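Smoking By-law: Questions and Answers for Residents

Last changed: January 20, 2010

The Town Council of Plotevside will vote in July on a by-law about smoking in public places. We received many letters and calls on this matter, and we have collected the most frequent questions on this page.

What will be forbidden under the by-law?
Smoking inside cafes, restaurants, shops, waiting rooms and all buildings which belong to the town. Also smoking at bus stops with a roof, and within eight meters of the entrance of a school or a clinic.

Is my own home included?
No. The by-law does not speak about private homes or private cars. The shared stairs of an apartment building are included only if the owners of the building ask for it in writing.

I have a small bar. Can I keep a room for smokers?
Yes, if the room has its own door to close and its own ventilation, and if no food is served inside. You must apply for a permit before you open such a room. A bar with only one room cannot apply.

How much is the fine?
For a person, 25. For the owner of a place who allows smoking, 200. The fine for the owner becomes double when it is the second time in the same year. The first month after the by-law starts, the inspectors will give only a written warning.

Who will check?
The health inspectors of the town. The police may be called when a person refuses to give his or her name, but the police will not make regular visits for this purpose.

Why does the Council decide on this, and not the national parliament?
There is a national law on tobacco, but it leaves the question of cafes and bus stops to each town. Darnham has had such a by-law for two years. Adalcombe discussed one and voted against it. We have read the minutes of both.

Can I speak before the Council?
Yes. There will be a public hearing in the Araya Hall before the vote. Each speaker has three minutes. Please register with the office in advance, by letter, by telephone or at the desk. If more than 11 persons register from one association, we will ask the association to choose its speakers.

I cannot come to the hearing. Can I send my opinion?
You can send it in writing. It must carry your name and your address in Plotevside, otherwise it cannot be given to the members. Letters without a name are kept but they are not read at the hearing.

Will the vote be secret?
No. The members vote by raising the hand, and the list of who voted how is placed on the notice board the next working day.

Can the text still be changed?
Yes, until the second reading. Any member can propose a change, and the health inspectors give their written opinion on it. After the second reading the text can only be accepted or refused as a whole.

Does the by-law include help for people who wish to stop smoking?
Not in the text itself. The town clinic has a consultation for this, free of charge, and you do not need a letter from your doctor.
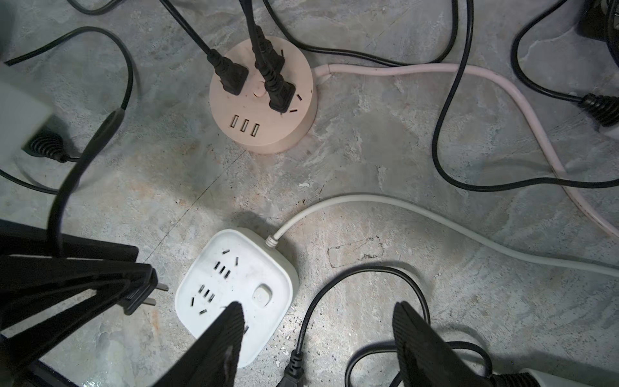

Town of Plotevside | Office of Public Health and Council Affairs

Contact for this page: Etenesh Tilahun. Questions about a fine or a permit should please be sent to the inspectors' desk.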